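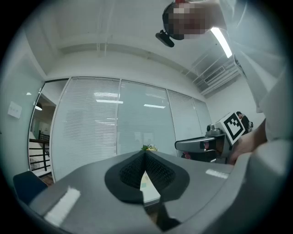 One gripper's view of the other, marker tilted.

Left gripper teleports in replay, arm tried to follow it

Posted by Rosine Le Goff in Motion and Tracking

We record block sorting with two hand-held grippers, a head camera and a camera on each gripper, then replay the paths on a pair of arms. On Wednesday the replay went fine until the left arm decided its next stop was inside the table. The force limit tripped, the arm sulked, and the table has a new dent to remember us by.

I went back through the recordings. Out of 1013 episodes, 16 have the same thing: the left gripper's position jumps sideways for a few samples and then comes back as if it had only stepped out for a smoke. The right one never does it.

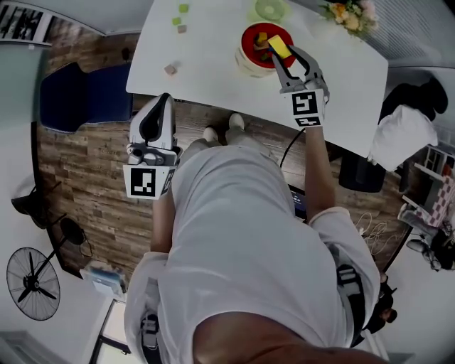

The jumps mostly come while the right hand is at the container and the left is just waiting its turn below the table edge. Marker size in the config is correct, I measured it twice. Calibration was redone in October. Is this the tracking, the clock, or me?

Ingvar Mikkelsen

Bit of all three, probably. A flat square marker seen at a steep angle has two poses that fit the image nearly equally well, and the solver will happily swap between them. A waiting hand droops, the marker tips over, and off you go. Plot the reprojection error for both solutions through one of the bad stretches. If they're close, you have your culprit.

I'd also look at the lighting. There are two long bright reflections on the glass in the picture you posted, and if something similar lands on a marker you lose corners too.
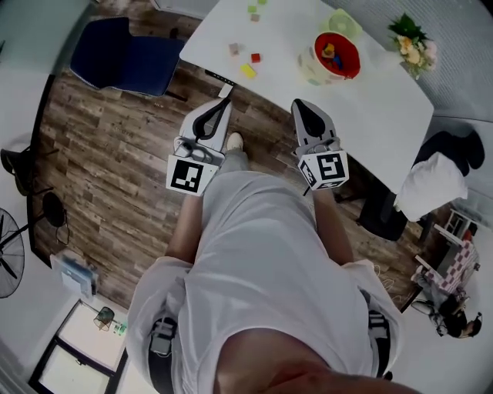
Until that's sorted, throw out any sample where the marker moves farther than a hand could between two images, and if the gap is longer than a blink, drop the whole episode. Don't interpolate across it. I did that once at Cludcombe and got a beautifully smooth path straight through a shelf.

Please also put a floor in the replay software. No target below the tabletop, ever, whatever the file says. The force limit is there for the day everything else fails, and you've been using it as your first line of defense.

Flemthorpe420

have you tried turning the table off and on again

Panasiuk

Same fault here, 19 bad episodes before I caught it. Mine was a loose marker mount, so wiggle yours before you do any math. Two screws, one lost afternoon.

Rosine Le Goff

Wiggled: solid. Plotted: the two errors sit right on top of each other in every bad stretch I've checked so far. Floor limit is in. The dent stays.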